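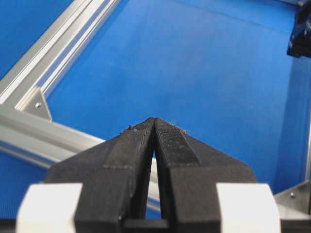 Figure 1.

4.2 Who stays after leadership weekend

Chapters send their officers to leadership weekends in the belief that officers come back improved. Our records from 12 chapters cover attendance better than improvement. Of the 50 undergraduates who went in September, six had left office before the spring vote, two of them to start a rival club. Usuga's earlier survey of the Condori chapters found much the same drift and blamed the schedule, which put budgeting at 7 a.m. We kept her questions and dropped the one on breakfast, a choice several respondents protested in the margins.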